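Student Work > Fashion and Dress > Term Reports

Dyeing Three Shirts the Kistside Way

Print this page | E-mail this to a friend

For my term project I picked Kistside, which was a menswear label and also a shop on Tejada Street that sold its own shirts, a few jackets and nothing else. It closed before I was old enough to shop there. I came to it through my uncle's closet, because he has two of their shirts and wears them to every single family thing, and they still look great! The collars have gone a bit soft but the color is still deep, and I wanted to know how they got it.

My first plan was to write a plain history of the shop. That fell apart pretty fast. There's a folder of Kistside price lists and mail-order sheets in our department library, and it's fun to read (the cheapest shirt was 22 dollars one spring and had crept up to 51 by the last sheet), but a price list only gets you so far. So I changed direction in November and decided to look at the clothes themselves, and mostly at the dyeing.

Kistside bought its shirts in white from a mill called Kular and had them dyed after they were sewn. This is called garment dyeing. You get a color that pools a little in the seams and goes lighter on the edges of the cuffs and collar, so a brand new shirt looks like you've had it for years. Their regular customers loved that. The mail-order sheets call it "the Hollimel finish," after the dye house that did the work, and at first I thought Hollimel was a kind of cotton. I had a whole paragraph about it in my draft. Gone now.
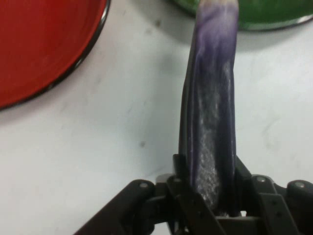 Purple was the color Kistside got known for, and it took me the longest to understand. The sheets list it under four different names over the years, and I'm pretty sure at least two of them are the same dye bath with a new label. My uncle's shirt is one of these. It's very dark on the body, nearly navy, then it thins out to a washed lavender where the fabric is doubled over. Think of the long purple thing in the photo, the way it runs from that deep violet up to a pale, whitish tip with lighter streaks down the length of it, and you have the range of color in one sleeve. A flat purple shirt from the mall doesn't do that. I put the two side by side on my bed and the mall one looked like construction paper.

I wanted to try it myself, so I bought three plain white cotton shirts secondhand and dyed them in the studio sink on a Monday night. Shirt one came out blotchy. I'd put it in dry, and the dye grabbed the front before the back had even gone under. For shirt two I soaked it first and kept it moving the whole time, and that one was even but kind of dull, like grape soda that's been left out. Shirt three I soaked, dyed, rinsed, and then dyed again in a weaker bath with a little navy in it. That's the one I wore to my presentation. The seams are darker than the panels - exactly what I was after - although the thread at the hem stayed bright white. It must be polyester, so check your thread before you start.

I also asked people on campus to fill out a short survey. I got 80 replies and most of them had never heard of Kistside, which I expected. What surprised me was how many people said they'd choose the uneven shirt over the flat one when they saw my shirts two and three together. A few wrote that it looked "expensive." It cost me less than lunch!

If I did this over I'd start with the clothes and leave the folder for later. I'd also weigh my dye properly (I used a kitchen spoon, and my notes on this are bad). There's a gap in the price lists for the last two years of the shop too, and I'd love to know if they were still sending shirts out to Hollimel by then or doing something cheaper. My uncle's second shirt has no label left, so it's no help at all. I'm still looking for one from the end.

Reader comments

I had the purple one in college and my roommate shrank it. Still mad. Nice report.

Did you use salt in the bath? Mine always comes out dull like your number two and I've been blaming the water.

Reply from author: Yes, plain table salt, but only in shirts two and three. I forgot it in the first one.

Would love to see the old price lists scanned if the library lets you.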